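Search this site
Menu Search Subscribe

Counting the cost of a second arm

July 30, 2020

14 shares | 5 comments

Hamish Matheson signed the order for two robot arms in March, and he says the arms were the easy part of the budget. The table took longer.

Matheson runs operations at Trellcombe, a contract packing and kitting business that handles small plastic parts for other manufacturers. The company had put off automation twice. Each time the quote covered the arms, the controllers and a day of training, and each time somebody on the floor asked what the arms would be bolted to, who would look after the grippers and where the trays would come from. Those lines weren't in the quote.

This time Yesenia Mosquera wrote the budget before any supplier was called. She is the company's production planner and had costed a conveyor the year before, which ran well over.

"I started with the work and priced backwards," she says. "What gets picked up, what it gets put in, how often the fingers wear out. The arm came in on page three."

Her first draft had a single arm. She compared offers from Cloto and Eskola and found the gap between them was smaller than the cost of the floor work either one needed. A second arm added less than she expected, as the table, wiring and safety review were being paid for anyway. What it did add was programming time. Two arms sharing one surface have to be kept out of each other's way, and she allowed 60 hours for that.

She also set aside $2000 for trays and gripper fingers. Matheson thought it was too much for what he called plastic bits. They had spent $2442 by the middle of the year and he has stopped arguing about it.

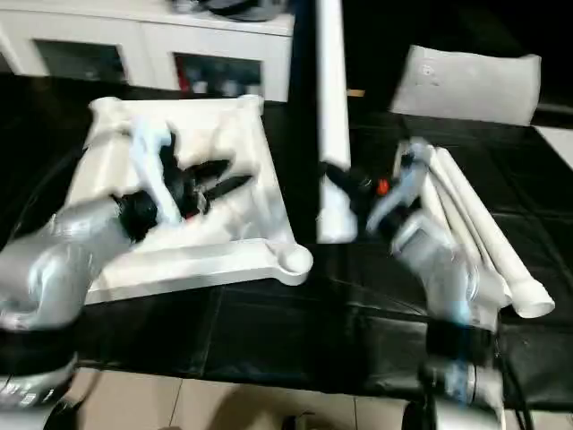 Spare fingers are now ordered in sets and kept in a labelled drawer, with the part number written on the lid. Mosquera would do the same with cables, which she left out of the first order and had to buy at full price from a distributor in Voronport, plus freight.

Her other advice is to keep the old manual bench. Trellcombe left one set up for short runs, and it still gets used when a customer changes a part at short notice and reprogramming isn't worth the labour.

Matheson won't give a payback date. The supplier's spreadsheet had one, but it assumed two full shifts and Trellcombe runs one and a bit. He plans to look at the numbers again after five more months of ordinary orders, and he has asked Mosquera to leave a third arm out of next year's draft until then.

We use cookies to improve your experience on this site. By continuing to browse you accept our cookie policy.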